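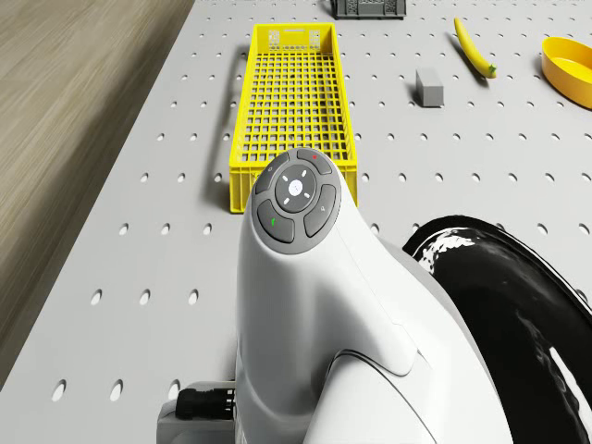

Robots have rules too!

Robot arms are strong, and they can't always tell an elbow from a banana. So anyone who works with one follows safety rules, and some of them are brilliantly clever.

Try it out first
Before a real arm moves, many teams test the job inside a computer. The picture comes from one of those pretend worlds. The arm, the table full of holes, the yellow crate and the fruit are all made by a computer. If a pretend arm bashes a pretend bowl, nothing gets broken! At the Lahtinen workshop in Corkent, every new job has to go right 300 times on screen before the real arm has a go.

Go slow
On its first real run, the arm creeps along. A grown-up stands by the stop button the whole time – hand ready, eyes on the arm.

Keep your distance
There is a line on the workshop floor, 4 big steps from the robot. Visitors stay behind it, even when the arm is still. A robot that looks asleep might just be waiting for its next instruction.

Who decides?
Experts from lots of countries meet up and write the rules down. These are called standards, and they get updated when people learn something new. How cool is that – a rule book that keeps growing!

Brukum Young Makers, Corkent | Contact us | Back to top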